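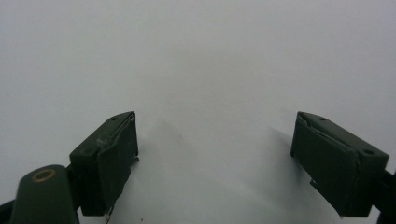

Criterio de retirada de almohadillas de contacto en dedos de pinza manual

Publicado en: Efectores finales / Mantenimiento y normas internas
Usuario: Gurnik

Estoy redactando la instrucción de revisión para las pinzas manuales con las que grabamos demostraciones de agarre. Dedos verde oscuro, rectangulares, con almohadilla plana pegada en la cara interior y dos agujeros en la cara superior. La cámara va montada en la propia pinza y ve los dedos en todo momento.

El borrador actual dice «sustituir la almohadilla cuando esté desgastada», lo que cada turno interpreta a su manera. En un juego hay un borde superior levantado y deshilachado en el dedo izquierdo, y en el derecho una tira rasgada que sobresale de la cara de contacto. Un operador lo dio por válido y otro lo apartó.

Necesito saber:

- si existe alguna norma que fije un límite de desgaste para este tipo de superficie,
- si se cambia solo la almohadilla dañada o las dos,
- qué se hace con las grabaciones hechas antes de detectar el daño.

El plan de trabajo es de 300 episodios por juego de dedos, en tandas de 50.

Cerko
Respuesta aceptada

No conozco ninguna norma que dé un valor numérico para almohadillas pegadas de pinza manual. ISO 10218 e ISO/TS 15066 tratan la seguridad de robots industriales y la colaboración con personas; no le van a decir cuándo cambiar una goma. ISO 9283 trata prestaciones del manipulador y tampoco sirve para esto. El criterio tiene que ser suyo y estar escrito como observación comprobable, sin adjetivos.

En nuestro procedimiento la almohadilla se retira si se da cualquiera de estas condiciones:

1. Borde despegado que se puede levantar con una galga de espesores sin forzar.
2. Material rasgado que sobresale del plano de contacto, sea cual sea su longitud.
3. Arruga que se nota al pasar el dedo y que alcanza la zona útil de agarre.
4. Fragmento suelto de cinta o adhesivo visible por debajo o por los lados.

Según lo que describe, el dedo derecho cae en la condición 2 y se retira sin más discusión. El izquierdo depende de la comprobación con galga, aunque en la práctica da igual, porque las almohadillas se cambian por parejas. Dos superficies con distinto uso no ofrecen la misma fricción y el objeto tiende a girar al cerrar.

Frecuencia: inspección visual al comenzar cada tanda, con la pinza abierta sobre fondo claro y liso. Sobre fondo oscuro un dedo verde oscuro oculta bien los bordes levantados. Se guarda una imagen de cada inspección con el número de juego. Si la tanda es de 50 episodios, la incertidumbre queda acotada a esos 50.

Las grabaciones: no se borran. Se marcan todas las posteriores a la última inspección conforme y el responsable de los datos decide. La retirada de la pieza y la validez del episodio son dos decisiones distintas y conviene que figuren en campos separados del registro.

Al pegar la almohadilla nueva, limpiar la cara con alcohol isopropílico, presionar con útil plano y respetar el tiempo de curado de la ficha del adhesivo. Anotar el lote.

Stollolham

De acuerdo en general con Cerko, con un matiz. Cambiar siempre por parejas sale caro si el adhesivo es malo. Nosotros tuvimos 14 despegues en un mes y el problema era la preparación de la superficie: las líneas de capa de la impresión sin lijar. Desde que lijamos la cara, el borde superior aguanta.

Añadiría a la lista los insertos metálicos y los tornillos del soporte. Una pinza con holgura pasa la inspección de almohadillas sin problema y los datos salen mal igual.

Gillies

nosotros las cambiamos cuando se caen. nunca ha pasado nada

Comentario de Cerko a Gillies: sin registro de inspección no hay forma de afirmar lo segundo.

Comentario de Gurnik: Adopto las cuatro condiciones y los dos campos separados. Queda pendiente el lijado; lo probaré con grano 70 si no deja la cara redondeada.

Comentario de Stollolham: Demasiado basto para una cara de ese tamaño. Use un grano más fino sobre taco plano y retire el polvo antes del alcohol.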